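Got back from the Damham open day with sore feet and a tote bag full of flyers, and I'm writing this up before I forget which flyer goes with which person.

Quick background if you're new: Damham is a shared building for young companies, in an old bakery out past the Stidbridge rail yard. Once a year, in March, they open every door and let people wander. I went because I'm trying to work out how fast my own little company (meal planning software, four of us) ought to be hiring. I figured a building full of people who'd made that call already would be a good place to be nosy. It was!

Doors opened at 9:30. The badge I got was number 309, and I was early, so they can't have started at one. Coffee was decent. The pastries were gone by the time I'd found the coat rack.

First stop was Hurkine, on the second floor, who sell scheduling software to dental offices. They went from 2 people to 31 in a little over a year, and Idun Myklebust gave the talk on how that went. She was very frank. They hired the whole support team before the product had settled down, so the training notes were out of date every couple of weeks, and new people were learning from other new people. She put up a slide of their monthly spending and a few folks near me made a noise. Her point was that they'd do it again, because a bigger rival was signing up dental chains that same spring, but they'd hire a manager for support first and the team second. I wrote that down and underlined it.

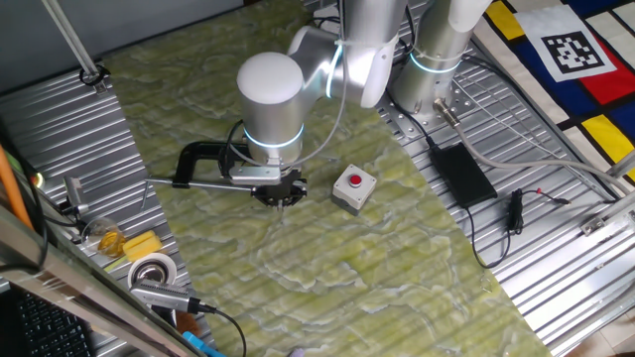 Ivar Engebretsen disagreed with nearly all of it when it came to questions. He said the rival would have run out of cash by fall anyway, that most of the dental chains were on short contracts, and that Hurkine could have waited six months and paid half as much per customer. Idun said six months is easy to say afterward, which got a laugh, and the two of them kept going in the hallway long after the session was over. I hung around pretending to read the bulletin board. (There's a desk for rent on the third floor, by the way, with a window.)

After lunch I went to the session run by Valcárcel, which is the opposite kind of outfit. They do payroll for small restaurants, they've never raised money, and they have 718 customers, all of whom came by word of mouth or by walking in. They add a person only when the phones start going to voicemail. I liked them a lot, though I did wonder what happens if somebody with deep pockets decides restaurants look tasty. I asked, and the answer was basically "we'd worry about it then," and I can't tell if that's calm or denial.
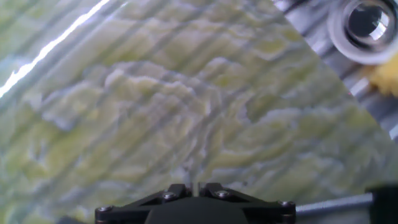
The part I keep chewing on is that both companies use the same test for whether they're growing too quickly: how long a customer waits for a reply. Hurkine let it slide to three days and lived with it on purpose. Valcárcel gets itchy at an hour. We're at most of a day, and I'd never thought of that as a choice we were making.

I skipped the investor panel at 4:00 because the room was packed and my feet had quit. If you were in there, please send me your notes, I'll trade you mine from the morning.

If you go next year, park at the Stidbridge station and walk over, since the lot fills up fast. Eat before you get there. And go to the small rooms first, the big talks were recorded and the link is supposed to go out to everyone who signed in.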